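Print this page | E-mail this page

Lastholm household handling project enters second phase

The Lastholm Institute has begun the second phase of its household handling project, which gathers examples of everyday tasks for use in training a learning system. The work is being carried out with Arnar, the engineering firm that supplies the arms and grippers, and is expected to continue until the end of February.

During the first phase, operators guided a robot arm by hand through 4 tasks and recorded 200 examples of each. The tasks were chosen from a longer list drawn up with residents of the Jardine housing scheme, who were asked which chores they found most tiresome. Picking up and moving cloth items came first by a clear margin.

Yevdokiia Symonenko, who leads the project, said that soft items remained the hardest part of the work. "A cup keeps its shape when it is lifted — a cloth does not," she said. "The system needs to be shown the same task from many starting points, including the untidy ones, and we have asked our operators not to smooth anything out beforehand."

The second phase moves the recording from the workbench to ordinary furniture. Each example is taken from a small camera at the wrist of the arm, so that the system learns from the same view it will later have to work with.

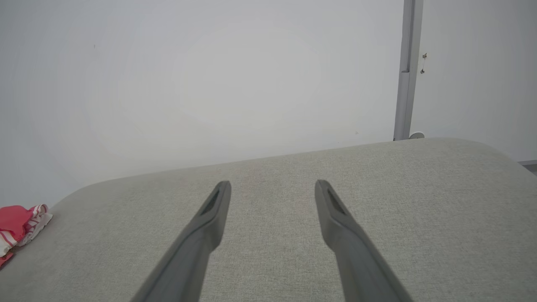 Operators work in pairs and change places after every 120 examples. Attempts in which the cloth is dropped or missed are kept and marked as such, and will form a separate part of the collection.

A further 200 examples will be held back from training and used only for testing. The full collection will be stored on Endia, the institute's shared archive, where partner organisations may apply for access. Members of the public may see the equipment at the institute's open day on Saturday.

Contact us | © Lastholm Institute. All rights reserved. | Back to top

This site uses cookies to improve your visit. By continuing to browse you agree to our use of cookies. Accept | Find out more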